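Moving guest rooms halfway through a trip

06/09/2026

I got back from Halás last week and a couple of people have asked where I stayed, so I'm writing it down while I still remember the street names.

I booked nine nights and split them between two places. The first was the Femell, a guest house up the hill behind the bus station. The second was a rented room in Kullau, the old fishing district on the other side of the bay. I hadn't planned to split it. The Femell only had four nights left when I booked in January, and everything else near the station was either full or well over my limit.

The Femell is fine. You get a small room, a firm bed, a shared bathroom at the end of the hall and a key that sticks. Check-in closes at nine and they mean it. I arrived at 8:40 after a delayed ferry and the woman at the desk already had her coat on. Breakfast is bread, boiled eggs and coffee, and it runs until ten. The walls are thin. My neighbor watched soccer until late two nights running, and I slept with earplugs after that.

What I didn't like was the hill. There are 457 steps from the harbor road to the front door, according to the sign at the bottom, and the minibus stops running at seven. If you have a heavy suitcase, pay for the taxi. It was 1000 at the station rank, flat rate, and the driver didn't try to talk me up.

Kullau was better for me. The room belonged to Chie Nagano, who moved there years ago and lets out the upstairs of her house. It had its own bathroom, a window over the street and a kitchen I could use whenever I wanted. She left a list of things by the stove: which burner to avoid, what day the trash goes out, where to buy fish. I ate in most nights and spent a lot less than I had in the first half of the week. 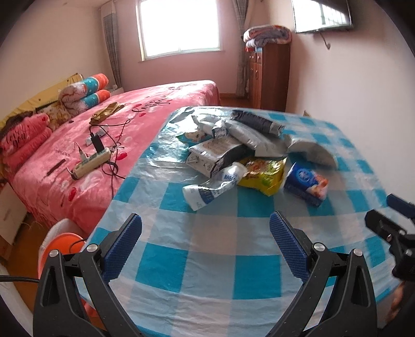
Packets on the table, with the milk carton in the middle.

The grocery store in Kullau is called Trovano and it closes for lunch from one to three, Sundays all day. I got caught out by that once and had crackers for dinner. Prices are a bit higher than at the supermarket by the station, but the tomatoes were good and they sell single eggs.

Getting across the bay takes 25 minutes on the ferry. A one-way ticket is 100, or you can buy a day pass, but I never made enough crossings to need one. The last boat back to Kullau leaves at 10:15 p.m. There's a road too, but it goes the long way around and the bus only runs every 2 hours.

If I went again I would spend the first night near the station, because of the late arrival, and then go straight to Kullau for the rest. Changing rooms ate up most of a day. I had to be out of the Femell by ten and couldn't get into the other place until four, and the lockers at the ferry terminal were too small for my bag. I ended up sitting in a café with it — the one with the green awning, decent soup — and reading most of a book.

One more thing about the Femell: they take cash only. The machine at the station works with foreign cards. The one on the harbor road didn't take mine.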